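Projects Reports Partners Library Contact

Reports > Estrella Reading Rooms > Second progress report

Estrella Reading Rooms: second progress report to the Horance Fund

Prepared by Drita Shehu, with notes on purchasing from Haris Omerović

1. Where we are now

This report covers the work from the end of the first period until the middle of November. In the first report we described the choice of the rooms and the painting. Now the rooms are in use and the work is mostly on the tables: what stands on them, how it is kept in order, and how much it costs to keep it like this.

As you will remember, the grant is for 4,000 and it has to cover furniture repair, writing materials and small equipment for the two rooms, the one in Skeven and the one behind the old post office. We did not ask for new furniture except the tables, which we bought from Zonach at the price written in the application. All the tables are delivered. One came with a scratch on the underside and we decided to keep it, as the exchange would take five weeks.

The opening hours are the same as before, with one late evening on Thursday until nine. The late evening is the busiest time. Mostly it is people who come after work to fill in forms, write applications or prepare for a language exam.

2. The tables

We chose a light wooden top with rounded edges. In the old rooms the tables were dark and every person complained about the light, especially for reading small print. On the pale surface a pen is easy to find and a paper form is comfortable to read under the ceiling lamp. The rounded edge was a wish of Polyxeni Giannakopoulos, who supervises the Skeven room and has seen many sleeves and elbows suffer on the old corners.

The rule for each table is simple. One mug, one pen in use, nothing else left behind at closing. In the first weeks we tried a wooden tray with compartments for pens, clips and erasers. It looked nice on the first day, but after that it collected receipts and chewing gum paper, and it took the place where a person wants to put the left arm. We removed the trays at the end of the second week. They are stored and can be given to another project if the Fund knows one. 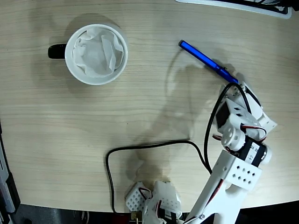
The mug came as a replacement for the tray. We had a box of white ones from the closed canteen, which cost us only the transport. A mug is heavy enough to stay where it is put, it can be washed together with the cups from the kitchen, and visitors understand without any sign that pens go in it. We had one concern, that somebody would drink from it, and for this we use the paper tissue.

3. The tissue in the mug

This part may look too small for a report, but it was the question which we discussed the longest, and Todor Lazarević from the Fund asked about it during his visit, so I write it down.

A crumpled paper tissue is put in every table mug. It has three uses for us. It shows that the mug is not for coffee. It makes the bottom soft, so the point of the pen is not hit on the ceramic each time, and there is less noise in the room. And if a pen leaks, the ink stays in the paper. We change the tissue on Monday mornings, or earlier if it has ink on it.

We also tried cotton wool and a piece of kitchen sponge. The cotton wool sticks to the clip of the pen and comes out with it. The sponge was good for the pen but had to be cut to size, and after a month it did not smell fresh. The tissue should be crumpled loosely and not pressed down. If it is pressed, it becomes a hard ball and the pen stands too high and falls out on the side. If it is too full, the pen does not go in at all and people lay it over the top. 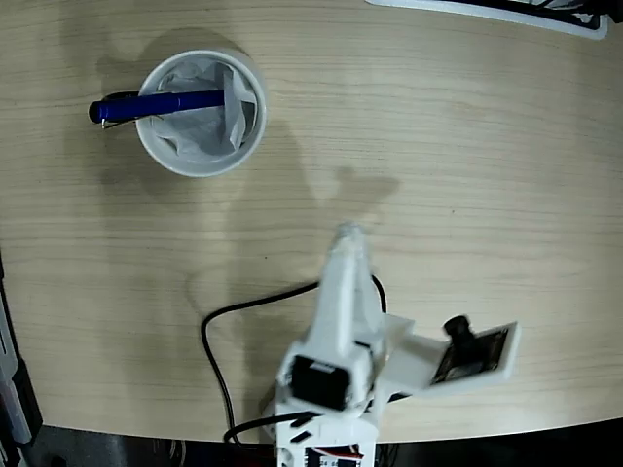 Blue pen lying across the top of the cup, with the tissue inside.

A pen left across the top is not a problem during the day. At closing it should be put in properly, with the point down. Mirjana Vlachou wrote this on the closing list in both rooms and we see a difference. Before, we found pens under the radiators, on the window sills and several times in the kitchen drawer with the spoons.

4. Pens

In the first period we bought the cheapest pens in boxes, and 342 of them disappeared or stopped writing before the end of the summer. We do not think that people took them with bad intention. A cheap pen goes into a pocket like a bus ticket. But the money for it was not small when we added it together, and a person who fills in a form with a pen that stops in the middle of the signature is right to be angry.

From September we buy a better blue pen, fewer pieces, and we write down how many go to each room. Haris found an offer through a school supplier. The price of one pen is four times the price of the old one, and still the monthly cost went down, since the pens stay. Visitors return them to the mug or to the desk. One man brought a pen back by post, with a letter.

We looked at several types before we decided. The important points for us were a body that does not crack when it falls from the table, a color that is easy to see on a light surface, and a clip which holds on a notebook but does not tear the paper. Some of the samples had a wire clip and some a flat metal one. The older visitors preferred a thicker barrel, which I did not expect but which is logical for hands with arthritis.
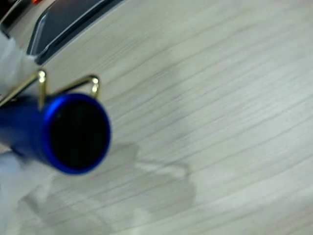 Close view: blue metallic barrel end and gold-colored wire clip.

We have not decided about the wire type. It is light and it can be bent back if it opens too much, but in a bag it catches on everything — wool most of all. Polyxeni would like to continue with both types until spring and then ask the visitors. I support this, as it costs nothing additional.

5. Order at closing time

The closing round takes now twelve minutes in Skeven and a little more in the other room, where the chairs are heavier. In the spring it took more than half an hour. The list is short:

- papers to the blue folder at the entrance
- pen into the mug, point down
- mug back to the upper left part of the table, handle to the left
- wipe the top along the grain with the dry cloth
- chairs in, lamps off, window closed

The place of the mug was chosen for a practical reason. Most of our visitors write with the right hand and the form lies in the middle. With the mug at the upper left it is not in the way of the writing arm, and one can still reach it. For left-handed visitors we tell them to move it, of course, and they do it without asking us.

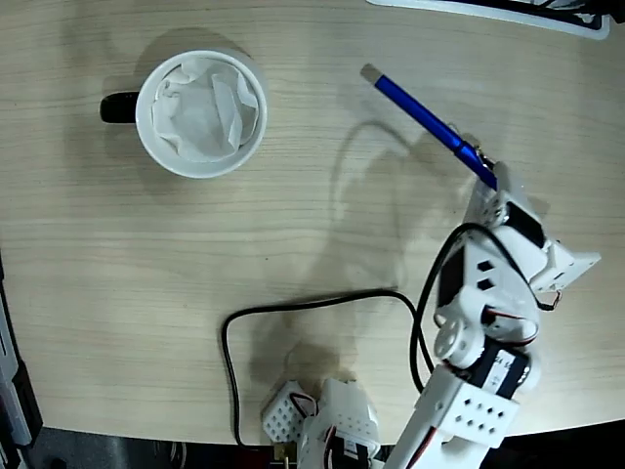
White mug in the upper left area of the table, handle to the left; the blue pen is to the right of it.

For the wiping we stopped to use the wet cloth. The supplier told us that the fine grain can rise if it gets much water, and on one table near the sink in Skeven we could already feel it with the fingers. This table was sanded lightly and oiled again by Haris, and it is smooth now.

6. Use of the rooms

The number of visits in the period was 212 in Skeven. In the second room we do not have a complete number, because the notebook for October was lost when the desk was moved. My estimate is about 200, but please treat it as an estimate only. From November there is a notebook and also a monthly copy, so this should not happen again. I am sorry for the gap.

7. Problems and delays

The lamp repair is late. The electrician canceled two times, and the third time he came with the wrong sockets. We have a new appointment and in the meantime the back row is used only in daylight.

The storage cupboard does not lock. It was not in the budget, and we would like to use for this the small amount that remained from the transport of the mugs. We ask for the agreement of the Fund by e-mail.

8. Plan for the next period

We will finish the lamps, collect the opinions about the pens and prepare a one-page instruction for the tables, which can be used by anybody who opens a similar room. The room in Skeven will also get a shelf for dictionaries. The final account with receipts will be sent together with the third report.

Comments (3)

Mirjana Vlachou
Small correction to section 5: in the second room we do the windows first and then the chairs, otherwise one cannot reach the handle. Everything else is as written.

Todor Lazarević
Thank you, Drita. The cupboard lock is fine from our side, please keep the receipt separate. Can you send me the name of the school supplier? Another group has the same trouble with pens.

Haris Omerović
Todor, I sent it to you this morning. Ask them for the mixed box, it is not in the catalog.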